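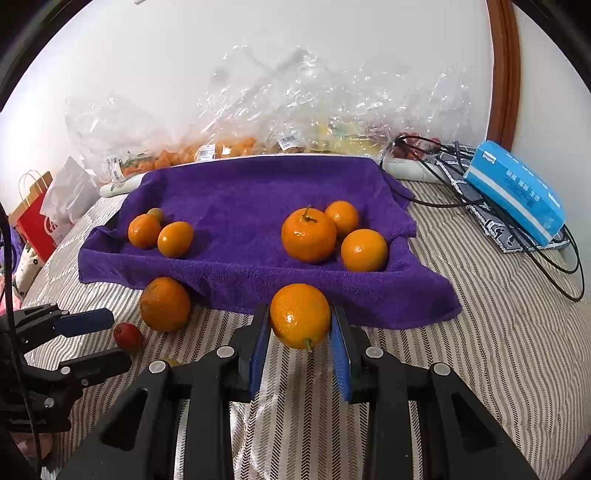
Where do you put a winter's worth of citrus when the kitchen is full? On the spare bed, on a towel, with the door closed and the heat turned down.

Search this site Enter keywords Go

The Citrus Bedroom
14/12/2021 – by the Hurkwood kitchen diarist

Every December the box arrives from Sirnier, and every December I have forgotten how big I said it should be. The fruit bowl holds enough for a polite household. The refrigerator is spoken for until New Year's by a ham and its many relatives. So the fruit goes to bed before I do, and sleeps better.

The gallery is a modest one this year. I gave up on arranging things on slate with a sprig of something. The towel is purple because the white ones are for guests, and guests notice marmalade.

The towel
Terry cloth, pushed up at the back and rolled into a ridge at the front. Fruit is round and beds are soft, a combination that ends under the dresser. The ridge is my entire contribution to engineering.

The left-hand group
Three fruits, one of them oval and more yellow than orange, one a dull olive brown that I have decided to call rustic. I'm not throwing it out on looks. If I started judging by looks I'd have to begin with the mirror.

The right-hand group
Three more, with the big mandarin in charge. Deep orange, stem still on, and clearly aware of it. I'm saving that one for Sunday, which means I'll eat it over the sink tonight.

The one up in the air
Dimpled, shiny, and with a short green stem of its own. I like a bit of stem on a fruit. It suggests a tree was involved at some point, and makes me feel I have been outdoors.

What happens to them next
The small ones get eaten standing up. The sour ones go into the Eklund marmalade, a recipe that came with the house and wants 300 grams of peel, cut fine, and 2 days of your life. I make it in the Lander pan, the one with the dent, and last winter it gave me 28 jars. I still had 2 of them in May. One had set like a paving stone and the other poured, from the same batch, and I gave the paving stone to my brother-in-law.

Turn the fruit every few days and keep the pieces from leaning on each other if you can manage it. Mine lean. Check the undersides too, particularly on anything you have described as rustic.

Apples next, once I find a second towel.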